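Foro Spots y Sintonías › Anuncios de ahora
Tema: El anuncio de Gernia, el del ascensor
Iniciado por Josefien Hendriks, miércoles

josefien_h
¿Habéis visto ya el nuevo de Gernia? Lo pillé anoche antes de la película y me quedé con el mando en la mano. Para quien no lo haya visto: una señora entra en un ascensor con una lata de melocotón en almíbar, y en cada planta sube alguien que le cuenta cómo se la comería. El chaval con yogur, el del traje directamente de la lata, la pareja discutiendo si fría o del tiempo. Llegan al ático y la señora dice «pues yo iba a regalarla». Y fin. Ni locutor, ni música, ni precio. ¡Me encantó! Hacía años que no veía un anuncio de conservas con tanta gracia, y encima la lata apenas sale dos veces.

pantalla_partida
Lo vi el domingo y pensé exactamente lo mismo. Lo que más me gusta es el sonido: el timbre del ascensor va subiendo un tono en cada planta y al final te das cuenta de que has estado escuchando una melodía. Creo que es la sintonía antigua de la marca, la de la radio, pero más lenta. ¿Alguien que tenga buen oído lo confirma?

melocotonero
Confirmo, es la sintonía. Faltan las dos últimas notas, que son las del «Geeer-nia» cantado. Las han quitado a propósito y tu cabeza las pone sola. Yo lo he visto tres veces seguidas solo por eso.

Kurro_71
Voy a ser el aguafiestas. Está muy bien rodado, sí, pero le pregunté a mi cuñado y a dos compañeros del trabajo y los tres se acordaban del ascensor y ninguno de la marca. Uno me dijo que era de un banco. Si gastas ese dineral y la gente cree que vendes hipotecas, algo ha fallado.

josefien_h
Kurro, pero es la primera semana. Dale un mes. Con el de Mollcombe pasó igual, el de los paraguas, y en marzo ya lo imitaba todo el mundo en la oficina.

Kurro_71
El de Mollcombe decía «Mollcombe» cuatro veces, Josefien. Y salía el paraguas con el nombre bien grande. No compares.

remi_brz
Entro porque este tema me toca de cerca. Me llamo Remigiusz Brzozowska y estuve bastantes años montando spots en una productora pequeña (nada que ver con este, ojalá). Montar una conversación en un ascensor es dificilísimo. No tienes adónde cortar, todo el mundo está a medio metro, las miradas se cruzan mal enseguida. Fijaos en la planta cuarta, cuando entra la pareja: hay un corte al botón iluminado que dura nada y que salva el cambio de eje. Qué maravilla de corte, de verdad. A mí me hicieron repetir una secuencia parecida, para unos muebles de cocina de la casa Ko, hasta que se me quitaron las ganas de comer, y no quedó ni la mitad de bien.
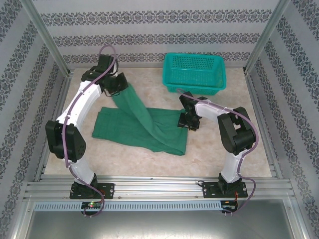
Dicho esto, entiendo a Kurro. En nuestras pruebas, cuando el nombre solo aparecía al final, había mucha gente que ya se había ido a la cocina. Lo que hacíamos era colar el color de la marca desde el primer plano. Y aquí está hecho, mirad el bolso de la señora, el jersey del chaval y la moqueta: todo va del naranja al amarillo de la etiqueta. Otra cosa es que baste.

pantalla_partida
¡La moqueta! No lo había visto. Me voy a volver a ponerlo ahora mismo.

laura.de.guardia
A mí me parece precioso y me parece lento, las dos cosas. La versión corta que ponen en los intermedios de mediodía es peor, porque se saltan a la pareja y el chiste final llega sin preparar. Mi madre, que solo ha visto la corta, no entiende por qué la señora pone esa cara.

melocotonero
Uf, es que la corta es un crimen. Sin la pareja tampoco suena la nota que les toca y la melodía se queda coja.

josefien_h
¿Hay versión corta? ¡No lo sabía! Entonces igual lo que vio el cuñado de Kurro era esa.

Kurro_71
Pues mira, eso puede ser. Se lo pregunto. Pero sigo pensando que el de Prisora del año pasado, el de los 200 vecinos cantando en el patio, hacía lo mismo y mejor: te emocionabas y además sabías perfectamente que era Prisora.

remi_brz
El de Prisora es enorme, ahí no te discuto nada. Aunque juegan en ligas distintas. Con un patio, un coro y una grúa tienes medio trabajo hecho, y el de Gernia son seis actores y una caja. La actriz que hace de señora no pestañea en todo el trayecto y aun así le vas leyendo lo que piensa de cada receta. Con el del almíbar a morro casi se le escapa la risa, fijaos en la comisura.

laura.de.guardia
¿Alguien sabe quién es ella? Me suena muchísimo de teatro.

pantalla_partida
No lo encuentro por ningún lado, y he mirado. En la ficha solo pone la agencia. Por cierto, vuelto a ver: lo de la moqueta es verdad, y el número de la planta también va cambiando de color.

Kurro_71
Actualización: mi cuñado vio la corta. Le he puesto la larga en el móvil y se ha reído. Sigue diciendo que parece de un banco.

josefien_h
Jajaja, me vale como medio punto. Esta semana intento grabar los dos montajes para compararlos bien, que en el vídeo 426 del archivo del foro solo está el tráiler. Si alguien tiene la cuña de radio antigua, que la suba, por favor, quiero oír esas dos notas.

melocotonero
La tengo en una cinta. La busco el fin de semana y la paso.

Foro Spots y Sintonías · Contacto · © Los autores de cada mensaje · Volver arriba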